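Swap table returns to Gukgate on Saturday, and this time there's more room

If you missed the household swap at Gukgate Hall last time, you get another go this Saturday, and I for one have already started emptying my cupboards. Doors open at 9 in the morning and it runs until the tea urn gives up, which last time was well after lunch.

For anyone new to it, you bring things you no longer want, you put them out, and you take home things somebody else no longer wants. No money changes hands. I went in with two lampshades and came out with a bread tin, a jigsaw of Venwood harbour and a very heavy pair of curtains that I'm still rather pleased with.

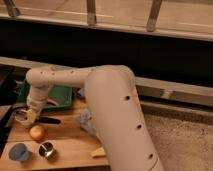

The rules have changed a little, so do have a read before you load the car. Each household can bring up to six items, and sets count as one, so a box of cutlery won't use up your whole allowance (hooray!). Small bits are welcome too, the sort of odds and ends that end up covering a wooden tabletop at home. Please leave mattresses, car seats and anything with a cracked plug where they are.

Last time there were 38 households through the door and it did get a bit squashed by the stage, with people holding saucepans over their heads to get past each other. So the swap will use the back hall as well, with books and toys in there and kitchen things staying at the front.
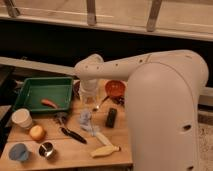 I'm told the back hall gets chilly before noon, so bring a jumper if you plan to have a proper rummage through the books. The paperbacks went very quickly last time, and I lost a gardening one to a quicker pair of hands while I was still reading the blurb. There'll be a box for puzzles with bits missing too, for people who like to make things out of them.

Parking at the hall is tight. The Lahtinen bakery is letting people use its yard until 3 in the afternoon, but the gate gets locked after that, so set yourself a reminder. The bus from Venwood stops right outside.

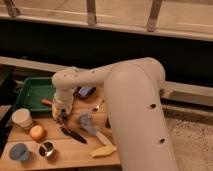
What happens to the leftovers

Anything still on the tables at the end goes to the Grerano reuse shop on the Venwood road, apart from books, which stay in the hall cupboard for next time. If you'd like your things back instead, pop a label on them with your name and come and collect them before closing.
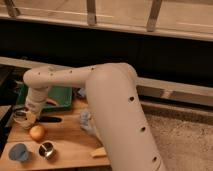

A small metal bowl on the wooden tabletop.

Entry is free, tea is by donation, and dogs are fine on a lead. There's talk of another swap in May if this one goes well.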